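17 August 2022

Long day, and my wrists know it. Joltura has us all off the packing line for the afternoons now, teaching the new machine how we do things, and since I've been making up tea samples at Braltetti longer than anybody but Rizal Pattinasarany, I get the gripper more often than most. Squeeze, lift, set down, let go, and then do it again. The target is 145 a shift and I got there with a little time left, which pleased me more than I expected!

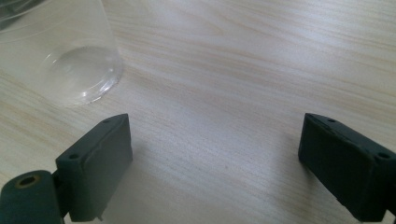
*The clear cup, standing on the table.*

Rizal and I had a good talk over lunch about what comes after. He thinks the arm will take the early shift by February and the rest of us will move over to blending and orders. I wouldn't mind that, if I'm truthful - my shoulders have done their share - but I'd miss the chatter at the bench.

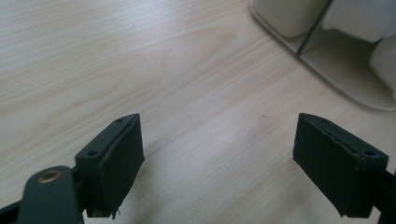 He also pointed out that I always come in from the left, and that the machine will probably learn to do it too. Imagine that, my bad habit carrying on after I've gone upstairs! I laughed so hard I had to put my sandwich down. 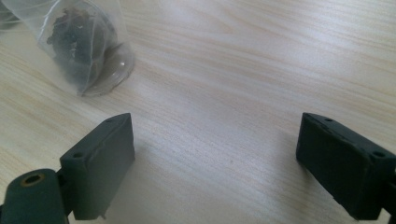
The bags are what worry me. A cup is a cup, but a bag slumps however it likes, and I've spent seven years learning how hard to pinch one. I asked the Joltura people whether we'd get a say when it goes wrong, and they've promised us a meeting. I must write my questions down tonight, and call my sister back.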